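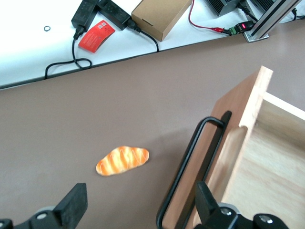
Toy bread roll and wooden box, wrist camera view.

Progress report to the Fothergill Fund
Student robotics grant, second reporting period
Submitted by Yvonne Stockdale, faculty advisor, with sections by Gemma Heywood, student lead

Summary

The project is on schedule in two of its four work areas, ahead in one and behind in one. The students have the two-arm station running, have finished the first set of recorded runs on the bread box task, and have a first model trained on those runs. The model does the reaching and grasping parts of the task fairly well. It does not yet do the whole task often enough for us to call it working. The written lesson materials are late, and a new date for them is given below.

Spending is within the amounts approved. We are asking for one change to the budget, described under Money.

What was planned for this period

The plan we sent with the last report listed the following:
Move the station to its permanent room and get it running again.
Pick one task that needs both arms and record students doing it by remote control.
Train a first model and test it on the real arms.
Draft the lesson packet for the introductory class.
Hold one open evening for families and for the other schools in the area.

The move took longer than planned. The new room did not have enough outlets on the bench wall and we waited for an electrician. The arms were bolted back down in the second week of the term and calibrated the week after. From then on the station was available to students most afternoons until 5:30.

The task

The students chose a bread box task. The left arm takes hold of the black wire handle on the box, and the right arm picks up the toy bread roll from the table and places it in the box. Several other tasks were tried for a day or two each, among them folding a towel and stacking cups. The towel was dropped as too hard for a first model. Cup stacking could be done with one arm, and the grant application promised a two-arm task.

The bread box looked easy on paper. The handle is thin and the box is light, so if the left gripper closes a little off center it turns the box on the table and the rest of the run is spoiled. Students learned to line up the wrist camera with the handle before closing. The bread is more forgiving and can be picked up from most directions, although its tapered ends slip if the fingers close too near one of them.

We agreed early on that the bread would start in a different place each time. A strip chart kept by the students shows where it was put for each run. In the first week most of the starting places were bunched near the middle of the table and the chart made that obvious. After that the person resetting the table drew a starting place from a set of cards.

Recording

Students recorded 197 runs in this period. Each run was watched afterward by two students who had not driven it, and marked keep or discard using a one-page sheet. They kept 93. The sheet asks whether the box stayed where it was put, whether the bread ended up where it should, whether either arm bumped anything, and whether the driver paused for a long time. Most of the discards were for long pauses. A smaller group were runs where a camera had stopped sending pictures partway through and the driver had not noticed.

The camera dropouts were traced to a loose connector on the right wrist. It has been replaced, and the recording program now beeps when any camera goes quiet. Gemma wrote that change and it has been in use since October.

The keep rate is lower than we would like. It improved during the period, and the last batch of runs was much better than the first. New drivers now do a practice hour before anything they do is recorded.

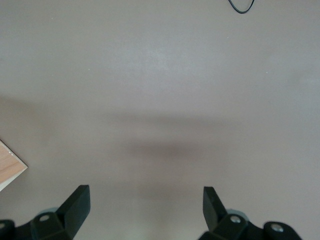
Gripper open over the table, from the wrist.

Training and testing (Gemma Heywood)

We trained the first model on the kept runs only. The software we use to manage the recordings, start a training job and load the result onto the arms is our own, and we call it Drurau. At the start of the term it was a folder of scripts that only two of us could run. It now has a menu, a written setup guide and a log, and five members of the team have used it from start to finish without help.

Testing is done with the same cards used for recording, so the bread starts in places the model has and has not seen. We score a test in four steps: left arm reaches the handle, left arm has a firm hold, right arm has the bread, bread is in the box. A test stops at the first step it fails.

Reaching the handle is the strongest step. Getting a firm hold is good when the box is square to where it usually sits and gets worse quickly when the box is turned. The right arm finds the bread in most tests, but it sometimes closes early and then lifts with nothing in the fingers. When that happens the arm carries on with the rest of the motion as if it had the bread. We do not have a fix for this yet. Two ideas are being tried. One is to record more runs where the driver misses on purpose and goes back. The other is to feed the gripper opening into the model along with the camera pictures, which we left out of the first version to keep it simple.

We also found that the wrist pictures look quite different depending on the time of day. Shadows on the table move when the blinds are open. For now we test with the blinds closed and the overhead panel on. Before the final report we want to test with them open too.

Students

The team has fourteen members, five of them new this year. Four have taken the class before. Meetings are after school in the robotics room, and there is a shorter session at lunch for anyone who needs time on the software and does not need the arms.

Members rotate through driving, resetting, reviewing and software. In the first weeks the same people ended up driving every time and we put up a rota. There were some complaints about it. Reviewing is the least popular job, and it is also where the new members seem to have learned the task fastest.

Safety training was completed by everyone before they touched the controls. There were no injuries in the period. There was one emergency stop, when the two arms came close to each other over the box during a test. The speed limit for testing was lowered afterward and has stayed there.
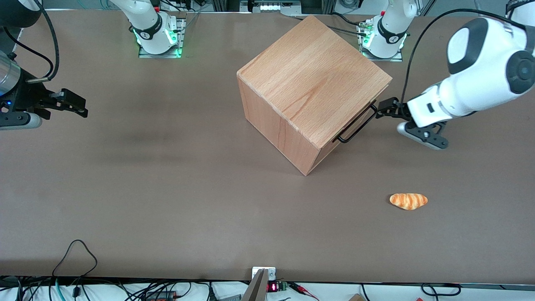
Posorthorpe High School Robotics Club, Two-Arm Project Station

Outreach

The open evening was held in the robotics room. Families and staff came, along with teachers from two other schools. Visitors were able to drive the arms with a team member standing at the stop button. One of the visiting teachers has asked to bring a class in the spring and we have said yes, with the date still to be set.

Lesson packet

This is the part of the work that is behind. The packet was to have six lessons. Two are drafted and one of those has been tried with the introductory class. The trial lesson ran long, mainly in the section on camera placement, and it will be split. I had planned to do the writing during the weeks that went to the room move. The remaining drafts will be finished before the end of the next period. Y.S.

Money

The largest purchase was the training computer, bought from Jarkero for $1,299 including delivery. It replaced the borrowed machine we had been using, and a training job that used to be left going all weekend is now done overnight. Other spending was on gripper pads, cable, the replacement connector and materials for the open evening. Receipts are in the attached folder.

About $800 remains in the equipment line. We ask permission to move part of it to the travel line so that the team can attend the regional student showcase with a small version of the demonstration. The arms themselves would stay at school. If the fund prefers that the money stay under equipment, we would spend it on spare gripper fingers and a second set of wrist cables.

Plan for the next period

Record a second set of runs, with the box turned to different angles.
Include runs with a missed grasp and a recovery.
Train a second model with the gripper opening as an input and compare it with the first using the same cards.
Finish the four remaining lesson drafts and split the camera lesson.
Host the visiting class.
Write up the Drurau setup guide so that another school could follow it.

Questions about the testing section can go to Gemma through the club address. Questions about the budget should come to me.

Yvonne Stockdale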